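Lo más leído
La fe que cabe en una mochila
Cuando el coro se queda sin voces
Orar en un hospital de madrugada
Cartas de una suegra creyente
Un domingo sin micrófonos

ENTREVISTAS

Lawal Mohammed: «Desconfío de cualquier ministerio que me enseñe primero la gráfica»

2024-06-25

Lawal Mohammed llega con un cuaderno de tapas dobladas y pide agua del grifo. Fue pastor en dos congregaciones, dejó el púlpito y ahora revisa, por encargo de iglesias pequeñas, los programas y aplicaciones que les ofrecen para «acompañar» a sus miembros: recordatorios de oración, planes devocionales, mensajes automáticos a los que faltan al culto. Las iglesias le pagan poco y los vendedores le saludan menos cada año.

Yo venía con mis propias dudas, y no solo sobre las aplicaciones. También sobre los que viven de criticarlas. Se lo digo nada más sentarnos.

«Haces bien», responde. «Yo también cobro. Menos que ellos, pero cobro. Pregúntame lo que quieras y luego llama a las iglesias».

Llamé a dos. En una estaban contentas con él; en la otra me dijeron que su informe era «correcto y bastante desagradable de leer».

El caso que le dio cierta fama fue el de Jitport, una aplicación de oración que varias congregaciones contrataron a la vez. La empresa presumía de 3,000 oraciones diarias registradas en la plataforma. Mohammed pidió ver cómo se contaban.

«Contaban el botón», dice. «Tú abrías la aplicación, salía una ventana con un versículo y había que pulsar "amén" para cerrarla. Cada pulsación era una oración. Mi sobrino la abría para mirar la hora del ensayo y, según ellos, era un intercesor formidable».

¿Y no pudo ser que alguno rezara de verdad al pulsar? Se encoge de hombros. «Claro. No lo sé yo y no lo saben ellos. La diferencia es que yo no lo pongo en un folleto».

Le planteo que hay algo cómodo en esa postura. Quien pide pruebas de la vida espiritual ajena sabe de antemano que no las va a obtener. Si una madre sola con tres niños encuentra en el teléfono sus únicos diez minutos de silencio, ¿quién es él para pedirle el recibo? Tarda en contestar y pasa un par de hojas del cuaderno, creo que sin leerlas.

«A ella no le pido nada. Se lo pido al que le vende la suscripción a su iglesia con el dinero de la ofrenda. A mí me escribió una mujer de Mbeki, muy enfadada, porque el consejo había cancelado el servicio después de leer mi informe. Le gustaba la voz que leía los salmos. Le contesté que los salmos siguen siendo gratis, y fue una respuesta mala, de listillo. Luego le grabé unos cuantos yo. Leo fatal».

Mbeki es el barrio donde creció y donde sigue congregándose, en un local alquilado que comparte pared con un taller de motos. Son 60 en una buena mañana. Habla de ellos con más afecto del que pone en todo lo demás, aunque tampoco se ahorra las quejas: que si se canta demasiado alto, que si hay un diácono que convierte los anuncios en un segundo sermón. «Antes de la aplicación, si faltabas 2 semanas, te llamaba alguien. Con la aplicación te llegaba un mensaje con tu nombre y una paloma. Al principio hizo gracia. Después la gente dejó de llamar, porque ya estaba el mensaje».

Ahí le discuto otra vez. La gente deja de llamar por muchos motivos, y las iglesias que no han visto una aplicación en su vida también pierden a los suyos por la puerta de atrás. Mohammed concede el punto a medias.

«De acuerdo, no puedo demostrar que fuera por eso. Te cuento lo que vi en un sitio. Pero fíjate en que a mí me exiges el dato y al congreso de Faltton nadie se lo exigió».

Se refiere al encuentro de líderes que se celebra allí cada septiembre y al que estuvo invitado una sola vez. Se anunciaron 2,000 asistentes. Él dice que el salón no daba para tanto y que detrás de las cortinas laterales había filas sin montar. No las contó, reconoce, y la organización no ha respondido a nuestras preguntas. Lo que más le molestó fue otra cosa: una mesa redonda titulada «Discipulado sin fricción».

«Estuve una hora esperando que alguien preguntara qué era la fricción. ¿El prójimo? ¿Madrugar? ¿Perdonarle a mi cuñado lo de la furgoneta? Quitas todo eso y no sé qué te queda por discipular».

Ahora tiene sobre la mesa Clillel, un programa que promete detectar «enfriamiento espiritual» a partir de la asistencia y los donativos. Le pregunto si funciona.

«Detecta que alguien ha dejado de dar dinero. Para eso bastaba una libreta. Lo de espiritual lo pone el folleto». Se queda pensando. «También te digo que hay un pastor que lo usa y que, cuando le sale un aviso, coge el coche y va a la casa. Con ese hombre funcionaría hasta una paloma de verdad».

No me convence del todo. Tengo la impresión de que le gusta demasiado tener razón, y en algún momento de la tarde le oí usar contra los vendedores las mismas frases redondas que les reprocha. Cuando se lo comento, apunta algo en el cuaderno y no me deja verlo.

Sobre su propia fe habla poco. Ora por las mañanas, a veces mal y con prisa, sin registrarlo en ninguna parte. Dejó el púlpito, explica, por cansancio, y le irrita que algunos cuenten la historia como si hubiera sido una crisis de doctrina. «Dormía cuatro horas. Eso fue todo. La gente prefiere que hayas leído a un filósofo».

El informe sobre Clillel lo entregará en septiembre, si la empresa le manda antes los documentos que pidió. Se los ha reclamado ya varias veces. De momento le han enviado una taza.
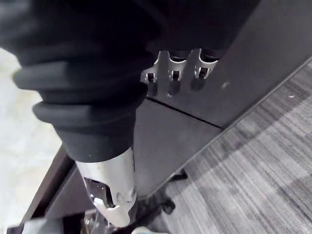

Funda negra de fuelle sobre una pieza de metal plateado.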